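Coren H3 Right Hand

Five-digit end effector for bench handling of books, files and boxed goods. Supplied by Koststead with mounting plate, cable set and one thumb tip.

Overview

The H3 is a right-hand unit with four fingers and an opposed thumb. Finger segments are white cylinders joined by metallic rings, and blue indicator lights mark joints along the fingers. A green status strip is set into the back of the palm. The same shell is used on the left-hand version, which ships from July.

The thumb carries a replaceable pointed tip for edge work: lifting a cover, separating a board from the page block, or holding a sheet against the table. Tips are a friction fit and need no tools. Replace the tip when the point has rounded.
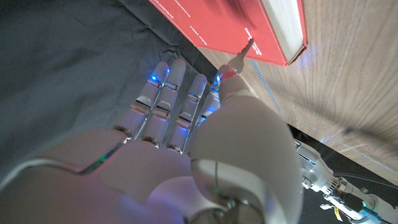

Thumb tip at the lower edge of a red hardcover, seen from the wrist.

The view from the wrist keeps the thumb tip and the work in sight together. Operators using the Pamell control software can set the approach angle on screen and store it with the job. Up to 50 jobs are held in the controller. Older Nava controllers can run the hand but do not store approach angles.

Specifications

Configuration: right hand, four fingers and thumb
Rated cable length: 3 m
Stored jobs: 50
Thumb tip: pointed, replaceable
Part number: 1947-R
Spare tips: sold in packs of 33

Setup notes

Run the homing routine with the hand clear of the table. Check the tip offset after every tip change. Cloth near the work area should be kept flat and outside the path of the fingers.

Orders and service

Octavio Zúñiga handles quotes and spare parts. Requests for repair or recalibration go to Ita Mulcahy at the Koststead service desk; include the serial number and controller version.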